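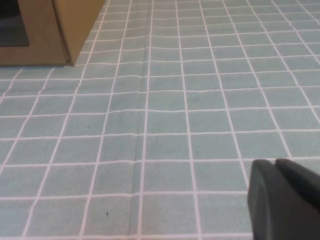
Can a home robot arm put the crockery away yet?
Only in part: the Wollex arm manages light, rigid items on a clear surface, and it still needs a person nearby for most of the rest.

Home | Reviews | Kitchen | Workshop | Contact

Wollex two-finger arm, tabletop version

The arm clamps to a worktop and costs 615 pounds without the stand. Setup took 2 hours, most of it spent on calibration. The instructions are clear except for the section on grip force, which refers to a menu that has since been renamed.

Cups and small bowls were picked up and shelved without trouble. Plates were poor. The fingers are rounded at the tips and do not get under a flat rim, so the arm pushes the plate along until it meets something solid. Cutlery was worse.

Cloth remains the weak point. A checked tablecloth with fold creases is enough to upset the height estimate, and the fingers stop short or press into the fabric. Ironing the cloth helped a little. Smoothing it out as a task in itself is listed in the menu as a trial feature - it failed on all three attempts.

Cabinet doors are handled slowly but correctly if the handle protrudes. The older Brornico unit could not do this at all.

Noise is low. The power lead is too short.

Rating: 2 out of 5 for household use.

Related reviews
Arrieta bench vice
Brornico floor sweeper, second version
Piswood folding trolley

This site uses cookies. Accept | Settings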